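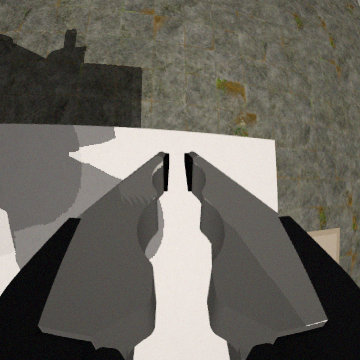
1/ Moving the library to Bernlow, a thread

ok so the Drarkstead reading room shuts in April and everyone's asking what happens to the local history stuff. short version, it's going to Bernlow. long version, sit down

2/ 2220 items on the old card index. only 117 of them ever made it onto the computer. Xuelian Cao has been typing up the rest on her lunch breaks, absolute hero, buy her a coffee

3/ oldest thing is the parish rent roll, 1563. no you can't borrow it. yes people have asked

4/ the Iordache letters are going too. all 5 boxes. family are fine with it, Yanling Zheng rang them last week and got a very nice chat about plums out of it

5/ opening hours. still arguing. I want one late evening, teh council wants none. write to them!! politely

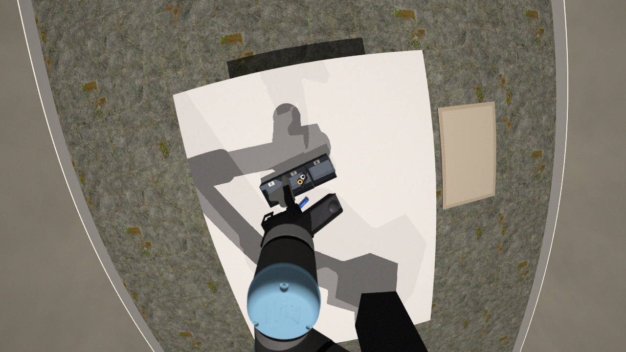
White table, grey stone floor, from up high.

6/ parking at Bernlow is rubbish, get the bus. stops right outside, then it's up the ramp and left

7/ maps are NOT going yet. the drawers don't fit thru the door. measured twice, still don't fit

8/ someone asked about the tithe books, they stay with the maps for now, sorry

9/ more when I know more. got to run, bus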